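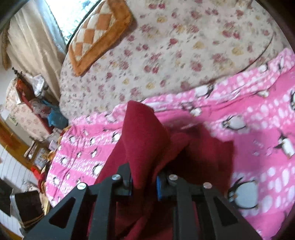 # Leave the keyboards where they are

05/05/2022

Every February the school where I teach sends round a form asking each department what equipment it wants for the following year. This year the form came with a suggestion already filled in. It proposed that we stop buying laptops for Years 7 to 9 and move those pupils to tablets, with all their written work done in an app called Vultico. I wrote back to say I thought this was a mistake, and I've been asked often enough to explain myself that I may as well do it properly.

I have nothing against tablets. We have 33 of them in a trolley and they get booked most days. Music uses them for recording, geography takes them outside, and the science department would be lost without the timer and the slow-motion camera. They start quickly and the batteries last. If the proposal had been to buy more for those jobs, I would have signed it.

My objection is to taking the keyboard away from eleven-year-olds and expecting their writing to survive it. A pupil typing on glass writes less. I teach English, so I read the results. Last term I set the same kind of task to two Year 8 groups, a page on whether the town should keep its Saturday bus service. The group on laptops handed in longer pieces, with paragraphs. The group on tablets handed in something closer to a long text message. Some of that will be down to the pupils, and one task proves very little. But I have seen the same thing in most lessons where I've tried it, and so has my colleague Antonina Nechyporuk, who teaches history down the corridor and had her own version of this argument two years ago.

Her point is a different one from mine and probably better. She says the trouble is moving between things. A history essay needs a source open in one window and the essay in another, and then a second source, and then back to the first to check a date. On a laptop a child picks this up in a lesson. On our tablets the source vanishes when the essay appears, so pupils stop checking. They write what they remember.

Then there is the money. The quote from Tuteck puts each tablet well below the price of a laptop, and that is the figure everybody has looked at. It leaves out the cases. It leaves out the Vultico licence, which is charged per pupil, per year, and has to be paid for as long as we want to see the work. It also leaves out repairs. When a key comes off one of our old Drellomov laptops, the technician puts on another one from the drawer. When a tablet screen cracks it goes away in a box, and the last one was gone for 58 days.

I know the case on the other side. Pupils already use touchscreens at home, so they need no training. The laptops we have are slow, and six of them no longer hold a charge. Parents like the look of tablets at open evening. All true. But being able to use a phone at home is a reason for the school to teach the other thing, in the same way that we teach French to children who already speak English. Most of the jobs our pupils will apply for still involve sitting at a keyboard.

What I asked for on the form was dull. Replace the six dead laptops and put more memory in the rest. Keep the trolley of tablets for the lessons that want them. Give Year 7 one short typing lesson a week until Christmas, using the free Tambunan course that the library already has installed. I was told the typing lesson would be hard to timetable. It would take twenty minutes, and we find longer than that for assembly.

The decision goes to the governors before the summer. Staff can send comments to the school office until then, and so can parents, who so far have only been shown the price.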